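The Rule on the Yellow Card

I went to Lultstead expecting a thick binder. What they gave me was a yellow card with 12 rules on it, soft at the corners, and a chair to sit in while I read it. I loved it right away!

Rule one is that the arm gets one object at a time. Rule four says every grip is held before it's moved, long enough for a person to say stop out loud. (I got to say it twice. It's more fun than it should be.) A plastic bottle sounds like the easy part of the day, but squeeze force has its own rule, and it's the longest on the card.
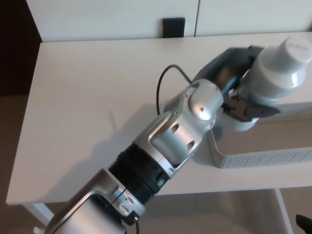
Lilibeth Dimaculangan thinks the hold is too short. She told me she'd double it for anyone in their first month, and she'd want the stop word practiced before the power goes on — every shift, old hands included.

I'm with her on the practice. My own "stop" came out as a squeak the first time.

Then there's the rule about the table, which Pierina Testa wrote after reading through 118 incident notes. Plenty of them began with stuff left lying near the work: tape, mugs, somebody's keys. So now you clear the top, put out only what the job calls for, and step back before you start.
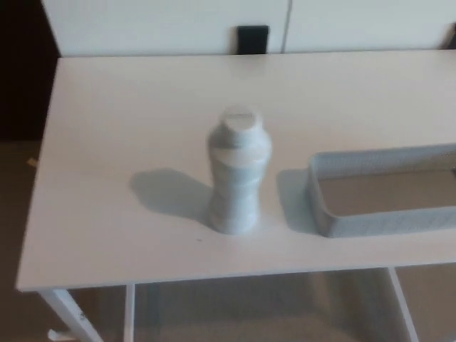
You also sign for it, with your initials and the time, and if you walk away for more than 30 seconds you do the whole check over. I grumbled about that one. Then I went to get my coat, came back, and had to start again from the top of the card.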